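人とロボットが同じ作業場に立つために
物流部門責任者へのインタビュー

家庭用洗剤や日用品の物流加工を請け負うザステッティ(Zastetti)では、ボトル製品の取り扱い工程に腕型ロボットを導入するための検証が進められている。同社は昨年度から、ロボットの制御を担当するボルトウッド(Voltwood)と共同で、人の手に頼ってきた仕分けと箱詰めの一部を機械に移す計画に取り組んできた。本稿では、現場出身で、現在は物流部門の責任者として計画を統括する担当者に、導入の経緯と、働く人々への影響について話を聞いた。

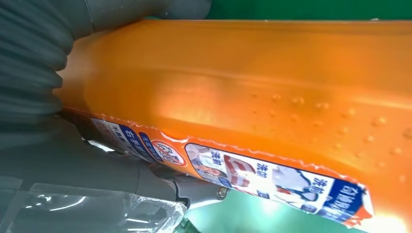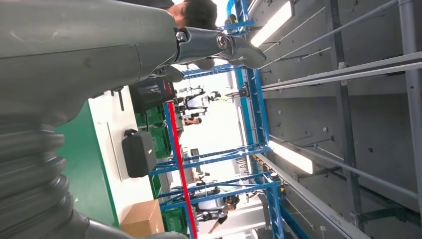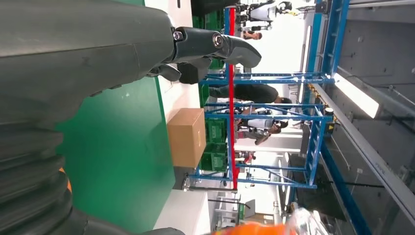
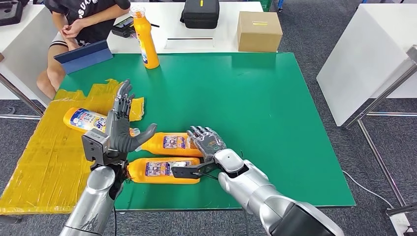
洗剤ボトルの把持を扱う検証作業と、作業場の様子

担当者が入社したのは20年前である。最初の配属先は返品の仕分けであった。当時の現場について、次のように振り返る。

「返品されたボトルは、一本ずつ手に取って状態を確かめます。ラベルの端がめくれていないか、胴にへこみがないか、キャップが緩んでいないか。慣れた人であれば、持ち上げた瞬間に重さで中身の漏れに気づきます。そうした感覚は文書になっておらず、隣に立って覚えるものでした」

自動化の検討が始まった直接のきっかけは、人員の確保が難しくなったことにある。仕分けと箱詰めを担当する班の定員は14名であるが、繁忙期に欠員が出ると、他部署から応援を出す状態が続いていた。応援に入る側の負担も大きく、班の内外から改善を求める声が上がっていたという。

「最初に申し上げておきたいのですが、人を減らすための計画として始めたものではありません。募集をしても集まらない時期が長く、残った人に無理をさせていました。特に、中身の入ったボトルを箱に移し続ける作業は、手首と腰にこたえます。年齢を重ねた従業員ほど、その工程を外れたいと希望していました」

計画が公表された当初、班の反応は一様ではなかった。会社は説明会を開き、対象となる工程と、対象としない工程を一覧にして示した。それでも不安は残ったと担当者は語る。

「説明会で最も多かった質問は、自分の勤務時間がどうなるかというものでした。機械の性能に関する質問は、ほとんどありませんでした。私たちは機械の資料ばかりを用意しておりましたので、その点は準備が足りなかったと考えています。翌月に改めて、勤務表の案を持って各班を回りました」

工程の選定にあたっては、箱から出して並べる、向きをそろえる、次の容器へ移す、といった動作を細かく書き出し、所要時間と身体への負担を記録した。書き出した動作は74項目に及ぶ。そのうち当面の検証対象となったのは、ボトルをつかんで置き直す動作を中心とする範囲に限られる。

なぜ洗剤のボトルから着手したのか。この点について尋ねると、担当者は現場の事情を挙げた。

「取扱量が多いことが第一です。加えて、ボトルは見かけより難しい品物です。横に倒れていれば転がりますし、表面は滑りやすく、強く握れば胴がへこみます。これを扱えるようになれば、ほかの品目へ広げる際の見通しが立ちます。逆に、箱だけを相手にした試験では、現場の人間が納得しません」

ボルトウッドの技術者との協議では、現場の言葉と技術の言葉の隔たりが課題となった。従業員が「そっと持つ」と言うとき、それが指の力を指すのか、動かす速さを指すのか、あるいは手を添える位置を指すのかは、人によって異なっていた。そこで班の経験者が検証に立ち会い、ロボットの動きを見ながら、その場で意見を伝える方式を採った。

「ベテランの一人が、ボトルの胴ではなく肩の近くを持つようにと指摘しました。理由を聞くと、ラベルを傷めないためだと言うのです。私も長くこの仕事をしてきましたが、意識して言葉にしたことはありませんでした。技術者の方がすぐに条件として書き留めてくださり、それから班の人たちの発言が増えました」

立ち会いは通常の勤務時間内に行い、作業実績としても評価の対象とした。この扱いを決めるまでには人事部門との調整を要したが、担当者は譲れない条件であったと述べる。

「自分の技能を機械に教えるという仕事を、善意の手伝いとして頼むわけにはまいりません。長年かけて身につけたものを差し出していただくのですから、業務として位置づけ、対価をお支払いするのが当然です」

作業場の配置も見直しの対象となった。検証では、人が近くにいる状態で機械が動くことを前提に、立ち位置、通路の幅、声の掛け方が取り決められている。従業員が停止の操作をためらわないよう、止めた回数や理由を個人の評価に用いないことも文書で定めた。

「初めの頃は、止めてよいのかどうか、皆が遠慮していました。高価な機械だという意識があったのでしょう。迷ったら止める、止めた人に理由を問い詰めない。この二点を朝礼で繰り返しました。現在は若い従業員も迷わず声を上げます」

一方で、想定していなかった問題も生じている。作業の間合いである。人の手による箱詰めでは、隣の進み具合を見て自然に手を速めたり緩めたりする。機械を組み入れた工程では、その調整が利きにくい。後工程を担う従業員からは、待つ時間が増えてかえって疲れるという意見が寄せられた。

「休めるのだから楽だろう、というのは管理する側の見方です。いつ次が来るか分からないまま立っているのは、手を動かしているよりもつらいと言われました。今は、待ち時間に検品の記録をまとめられるよう、作業台の並びを変える案を試しています。まだ良い答えは出ておりません」

箱と緩衝材を納入するメンデス(Mendes)とも、容器の寸法について協議が始まった。従来は人が持ちやすい深さを基準としてきたが、ロボットの手が入る余裕も考慮する必要がある。ただし担当者は、人の使いやすさを下げてまで機械に合わせることには慎重である。

「機械が止まった日には、人がすべてを引き受けます。そのときに扱いにくい箱では困ります。どちらが使っても支障のない形を探しており、そこは時間をかけてよいと考えています」

従業員の職務についても変化が見え始めている。同社は「スルト(Sulto)」と名付けた社内研修を設け、希望者が機械の日常点検と、異常時の一次対応を学べるようにした。受講は20時間で、修了者には手当が支給される。応募者には、仕分け班で長く働いてきた従業員も含まれていた。

「機械に強い若手が集まるものと予想していましたが、実際には、品物をよく知っている人のほうが異常に早く気づきます。音がいつもと違う、置かれたボトルの向きが少しずれている。そういう気づき方は、仕分けの仕事で培われたものです。研修の内容も、途中から現場の経験を生かす方向へ改めました」

もっとも、すべての従業員が研修を望んでいるわけではない。従来の作業を続けたいという希望も尊重し、手作業の工程は今後も残す方針である。破損品や混載品の扱いには人の判断が欠かせず、当面は自動化の対象に含めない。

本格的な運用の時期について、担当者は明言を避けた。次の区切りは11月に予定されている工程評価であり、処理の速さに加えて、班の従業員への聞き取り結果も判断材料とする。

「数字だけであれば、もっと早く結論を出せるかもしれません。しかし、そこで毎日働くのは班の人たちです。聞き取りで反対が強ければ、範囲を狭めてやり直すつもりでおりますし、その旨はボルトウッドにも伝えてあります」

聞き取りの項目は現在、班の代表者とともに作成している。腰や手首の痛み、休憩の取りやすさ、作業中の会話の量などが候補に挙がっており、評価の結果は全従業員に書面で配布される予定である。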